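Workshop notebook, Sturkstead shed
12 Sep 2025

Back on the glaze tests after a break, mostly because I finally got through the backlog of bisque ware and ran out of excuses. Kettle's on, radio's on, and the bench is covered in test tiles again. I'd forgotten how much I like this part!

So, the ash glaze. For anyone reading this who hasn't been following along, I've been trying to get a decent pale green out of the wood ash from the Gundari place, and so far I've had two kinds of result: a very nice brown I didn't ask for, and a runny mess that glued itself to the shelf. The brown I can live with. The shelf took me most of an afternoon with the scraper and a lot of muttering, and I've put fresh kiln wash on both sides of my memory as well as the shelf.

What I changed this time: I washed the ash. Properly, I mean, in the big tub, with the lid off out the back where the smell doesn't matter. Stir, settle, pour off, fill again, and I kept going until the water stopped feeling slimy through the gloves. (Gloves, please, everyone. That first water is caustic and it will have the skin off your knuckles before you notice.) Then I dried it on an old sheet over the rack and put it through the coarse sieve to get the charcoal and the nails out. There are always nails. I don't know what they're burning over there but it used to be a fence.

I weighed out a dry batch of 1000 grams so I'd have plenty left if it turned out well, then took 200 grams off that for the tiles. In hindsight I should have mixed the small lot first and saved myself lugging the big bucket about, but I was feeling optimistic. The recipe's in the front of the blue folder, same as the last round, only with the washed ash in place of the unwashed. I haven't touched the feldspar or the clay. One thing at a time, I keep telling myself, and then I go and swap the ash and the sieve on the same day.

It mixed up thicker than I expected. Left it overnight and it had gone like custard by morning, so I let it down with a bit more water until it coated a finger without going streaky. I still don't love how fast it settles. You have to stir between every single dip, right down to the bottom, or the last tile gets a completely different glaze from the first.
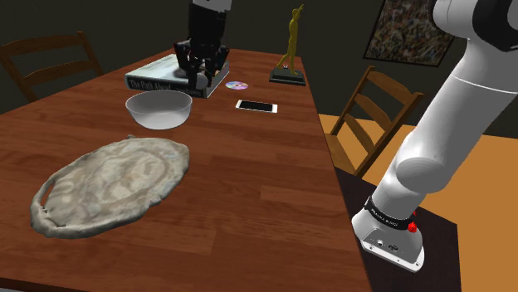
Six tiles in all, stood upright so I can see how far it runs. I cut them from the same slab of the groggy stoneware, with the foot bent out at the bottom to catch drips, and I marked the backs in iron oxide before I dipped anything. Last time I marked them afterwards and smudged the lot, and I still can't say which of those browns was which. Single dip on the first couple, double on the next, and the last pair got a double dip with a brushed band of the white slip underneath. I'm hoping the slip lifts the colour a bit. The clay body has plenty of iron in it and I have a suspicion that's where half my brown is coming from.

Kiln was packed by lunchtime. I put tiles on the middle shelf, with a pair on the bottom as a check, each sitting on its own little biscuit of scrap clay in case of runs. The rest of the load is mugs for the Tenport order, all in the plain white, so nothing in there should care much if I hold a bit longer at the top. I did hold a bit longer at the top. Then I closed it all up and went home and tried not to think about it.

Opened it this morning, slightly too warm, because I have no self-control.

Well, it's green! On some of them, anyway. The single dips are still brownish, thin and dry looking, a bit like the outside of a pear. The double dips are where it gets interesting: there's a proper soft green where the glaze has pooled above the foot, and it breaks to a toasty colour along the edges. The ones with slip are the best by a long way — paler, cleaner, with those little rivulets you only get from ash. One has run right to the bottom of the foot and stopped there, which is closer than I'd like on a real pot, so I'd leave a generous bare margin.

The bottom shelf pair came out darker than the middle ones. I know that kiln's cooler down there and I've been meaning to do something about it since last December. The cones agreed with me, for what it's worth. I've drawn them in on the back page, in pencil, badly.

Things to try next. Double dip over slip on an actual bowl, a small one, with a wide foot. The porcelain offcuts in the bin by the door, if they haven't dried to rock, so I can see the green with no iron under it at all. A pinch of bentonite in the bucket to hold everything up. And I'd love to get hold of some of the Ayaaba ash for comparison, as it's all from fruit wood and should be a different beast altogether.

The big bucket is on the bottom rack with the lid taped down and WASHED written across it. Please don't tip it in with the old one. The old one has UNWASHED on the lid, though the lid may be on something else by now, so check with me first.

Need more kiln wash, a new sieve brush, and cone packs.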